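Notebook – fruit storage, side table
April, Sunday, started 9:40

Picking up from the last entry. The bagged fruit in the crate went soft at the bottom again and I want to know if it is the bags, the cloth, or just that we buy too much at a time. This round is citrus mostly, with whatever else was in the kitchen.

Table is the one in the back by the light switch, with the fruit-pattern cloth on it. I left the cloth on. It wipes clean and the last time we took it off we got a ring on the wood that is still there. The switch wall is an inside wall so it should hold a steadier temperature than the window side, where the February batch was.

Purple cloth is the Cenumetti offcut, washed once with no softener. The Lapointe muslin was the first choice but it sheds and the lint sticks to anything that has been cut or nicked. The purple piece is bigger than it needs to be. I didn't trim it, so it goes up the back and over the front. If the liner turns out to matter I will cut it to size and hem it. If it doesn't, I would like to have the piece back whole.

Weights before starting. Kitchen scale, zeroed with the empty bowl on it:

Full lot, everything as bought, in bags: 3010 g
Purple cloth, dry: 195 g

I did not weigh the tray. Should have. It can be done at the end when it is empty, as long as whoever unloads it remembers. Note to whoever unloads it: weigh the tray.

10:15
Loaded the tray. Rule was single layer where possible, no fruit sitting on another fruit's stem end, and nothing with a split skin. Did not manage a clean single layer. The shapes don't sit together well and the cloth bunches up when you push things around on it. Stopped fussing after a while.

Kept the small citrus to the left and the bigger pieces to the right, so that we can tell later if one kind goes before the other. The rest of the lot stays in its plastic on the same table, same light, same air. That is the comparison: loose on cloth in front, bagged behind.

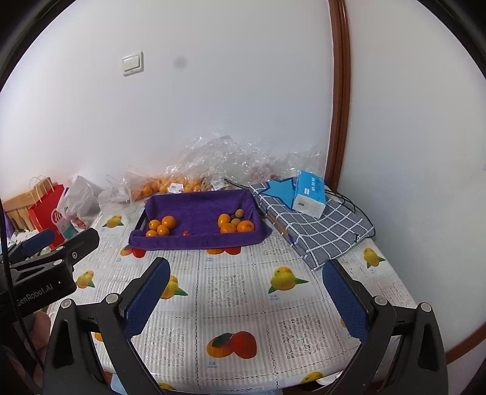
Side table at the start of the run. Tray on the purple cloth liner, bagged fruit at the back.

One of the oranges on the right side of the tray has a small dark spot near the top. I left it in on purpose and want to see if it spreads. Check that one first each time and write down the size against a coin or something, do not just put "bigger."

The two dull yellow-brown ones in with the oranges are going to muddy the result. I put them in anyway, as that is how the tray would get used in real life. If they ripen everything around them we will see it on the right side and the left side will be the cleaner reading.

Store labels are still on the plastic. Please leave them there until the end. Last time someone peeled one off to read the price and we lost track of which bag was which. Same goes for the white bag with the red print on it, don't throw it out, it is needed for the bagged weight.

11:30
Thought about whether the heap of plastic against the wall is a fair test. It is not how anyone would store fruit if they were trying, but it is how ours gets stored when it comes in from the shop and gets dropped on the table. So it stays. I may do a second round later with one Skindis produce bag, closed properly, to see what a decent bag does.

The Varico logger is going on the table this afternoon once it is charged. Set to log every 3 minutes. It holds 2000 readings and then overwrites, so at that rate it is good for a little over four days. Pull the data on Thursday at the latest or we lose the beginning, same as in the February run.

Checks, once a day, morning if possible:
– press each piece in the tray lightly with a thumb, note any soft ones
– smell at the left end and the right end
– lift the liner at the right front corner and feel if it is damp underneath
– look at the bags for fogging, do not open them
– log it here with the time

If something has mold on it, take it out, weigh it, and write down where it was. Don't rearrange the others to fill the gap.

Eating from the tray: I would rather we didn't before Thursday. If it happens, write it down. A missing orange with no note spoils the weights for everything else. The bowl in the kitchen is open to anyone.

4:50 pm
Pressed everything in the tray. All firm. Smell at both ends is just orange peel, a bit stronger on the right. Liner dry under the corner flap.

Logger still at half charge, so it goes on tonight and the first day will be short. Start time gets written on the tape on the back of it.

To do before the next round
– weigh tray
– find out if there is any more of the purple or if that was the last of it
– second flat tray, same size, no cloth. Should have had one this time. Cloth against bags is two changes at once and I can't separate them with what is on the table now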